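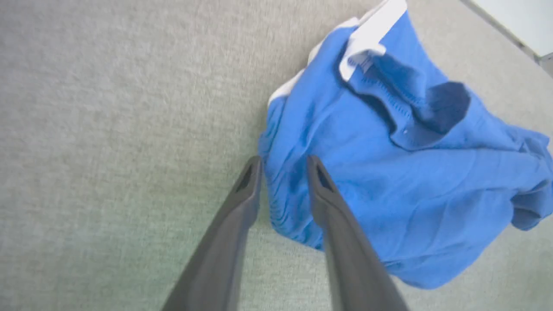

Tuesday, late. Second evening of the pathworking series at the Macapagal rooms, 11 of us in the circle. Krum Vukčević led the descent to the underworld again and asked everyone to wear or bring "the color of the river." Blue, he says. I asked where the blue comes from. He named the Ploluseo manuscript. I have read the Ploluseo manuscript and found no river in it.

Results: five people reported a gate. Krum calls this shared vision. He had also said the word "gate" twice before the drumming started — I wrote down the times. My own notes say "warm, sleepy, thought about soup."

To try next time: leave the gate out of the opening talk and have everyone write before anyone speaks. Krum agreed, not happily. 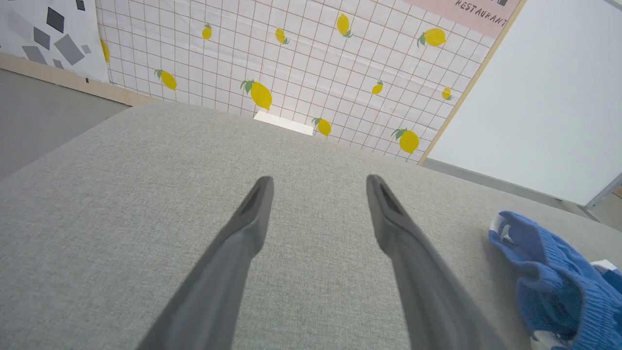 Still open

Date of the manuscript. The Stakitz reprint says 1368, with no source given. Ask the Skastport library for the older catalog. Incense: use less, I coughed through the whole closing.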